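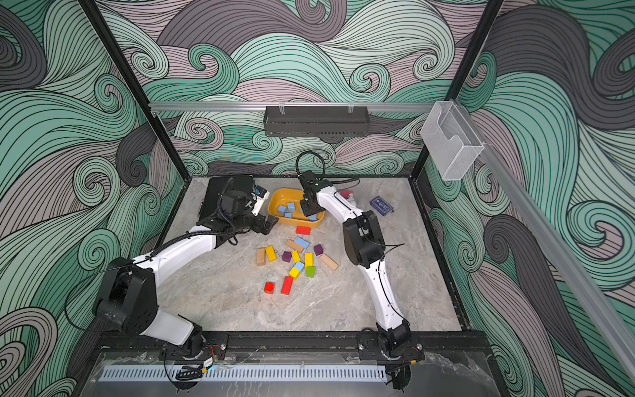
Ilze Rebane
Schriftführerin

Protokoll der Mitgliederversammlung der Gartengemeinschaft Cestness, April

Beginn: 18:30 Uhr
Ort: Vereinsheim, großer Raum
Leitung: Vilho Partanen
Protokoll: Ilze Rebane
Entschuldigt: Jiahui Luo (schriftliche Stellungnahme zu TOP 4 liegt vor)

TOP 1 Begrüßung und Tagesordnung

Vilho Partanen eröffnet die Versammlung und stellt fest, dass fristgerecht eingeladen wurde und die Versammlung beschlussfähig ist. Der Punkt Heckenschnitt wird auf Antrag von Kristaps Lill vor den Punkt Kompostplatz gezogen. Gegen die geänderte Tagesordnung gibt es keine Einwände.

TOP 2 Protokoll der letzten Versammlung

Im Protokoll der Herbstversammlung war die Pumpe am unteren Brunnen als repariert vermerkt. Sunee Kamolrat weist darauf hin, dass damals nur die Dichtung getauscht wurde und der Druckschalter weiterhin klemmt. Der Satz wird entsprechend geändert. Mit dieser Änderung wird das Protokoll einstimmig genehmigt.

TOP 3 Wasserversorgung

Kristaps Lill berichtet vom Anstellen des Wassers. Am Hauptstrang wurden keine Schäden festgestellt. Am Abzweig zum Zorkleyweg tropft ein Absperrhahn, dort ist vorläufig ein Eimer untergestellt. Der Hahn wird vor dem nächsten Arbeitseinsatz gewechselt, das Ersatzteil ist bestellt.

Für den Druckschalter am unteren Brunnen liegt ein Angebot der Firma Lukoševičius vor. Einbau und Anfahrt kosten zusammen rund 100 Euro. Ein zweites Angebot wurde angefragt, ist aber nicht eingegangen. Aus der Versammlung kommt die Frage, ob der Schalter in Eigenleistung eingebaut werden kann. Vilho Partanen lehnt das ab, weil die Pumpe am Stromkreis des Vereinsheims hängt und die Versicherung einen Fachbetrieb verlangt.

Beschluss: Die Firma Lukoševičius wird beauftragt. Einstimmig angenommen.

Rasensprenger bleiben zwischen 11 und 17 Uhr abgestellt. Die Regelung gilt wie im Vorjahr und wird nicht neu abgestimmt.

TOP 4 Heckenschnitt am Ramanceweg

Die Hainbuchenhecke am Ramanceweg ragt an mehreren Stellen auf den öffentlichen Fußweg. Die Stadt hat dazu schriftlich um Abhilfe gebeten. Starker Rückschnitt ist erst wieder ab Oktober zulässig, ein schonender Formschnitt kann auch im Sommer erfolgen, sofern keine Nester besetzt sind.

Jiahui Luo schlägt in ihrer Stellungnahme vor, die Hecke vor dem Schnitt abzugehen und Abschnitte mit Nestern durch Bänder zu kennzeichnen. Im vergangenen Jahr habe eine Amsel in der Nähe des Tores gebrütet. Der Vorschlag findet Zustimmung. Kristaps Lill möchte den Schnitt an eine Firma vergeben. Dagegen spricht, dass dafür im laufenden Haushalt kein Geld eingeplant ist.

Beschluss: Der Formschnitt erfolgt in Eigenleistung durch die anliegenden Parzellen. Jiahui Luo übernimmt die Kontrolle auf Nester. Angenommen mit 2 Enthaltungen.

Offen bleibt, wer das Schnittgut abfährt. Sunee Kamolrat fragt nach, ob der Anhänger aus der Nachbaranlage wieder geliehen werden kann.

TOP 5 Kompostplatz

Auf dem Gemeinschaftskompost liegen wiederholt Küchenabfälle, darunter gekochte Speisen und Brot. Außerdem wurden Blumentöpfe aus Plastik gefunden. Vilho Partanen erinnert daran, dass der Platz nur für Gartenabfälle vorgesehen ist. Wurzelunkräuter wie Giersch und Quecke gehören in die Biotonne.

Diskutiert wird, den Platz abzuschließen. Mehrere Mitglieder sind dagegen, da sie abends nach der Arbeit in den Garten kommen und nicht erst einen Schlüssel holen wollen. Sunee Kamolrat schlägt stattdessen ein größeres Schild vor, das auch die häufigsten Fehlwürfe nennt. Sie legt bis zur nächsten Sitzung einen Text vor.

Der reife Kompost aus der hinteren Miete wird beim Arbeitseinsatz gesiebt. Jede Parzelle kann 4 Schubkarren abholen. Reste gehen auf das Beet am Vereinsheim.

Beschluss: Der Kompostplatz bleibt offen, das Schild wird erneuert. Angenommen mit einer Gegenstimme.

TOP 6 Arbeitseinsatz

Treffpunkt ist um 9 Uhr am Geräteschuppen. Vorgesehen sind das Sieben des Komposts, das Ausbessern des Mittelwegs und das Streichen der Bänke. Handschuhe und, wenn vorhanden, eigene Schaufeln sind mitzubringen. Wer verhindert ist, meldet sich vorher bei Kristaps Lill und holt die Stunden bis zum Herbst nach. Der Termin wird im Schaukasten ausgehängt.

TOP 7 Verschiedenes

Der Schlüssel zum Geräteschuppen hängt nicht mehr am vereinbarten Platz. Wer ihn zuletzt hatte, gibt ihn bitte bei Vilho Partanen ab.

Die Pflanzentauschbörse findet wieder statt. Tomatenjungpflanzen sollen mit dem Sortennamen beschriftet werden, im letzten Jahr gab es mehrere Verwechslungen.

Ende der Versammlung: 20:40 Uhr

Für das Protokoll: Ilze Rebane
Gesehen: Vilho Partanen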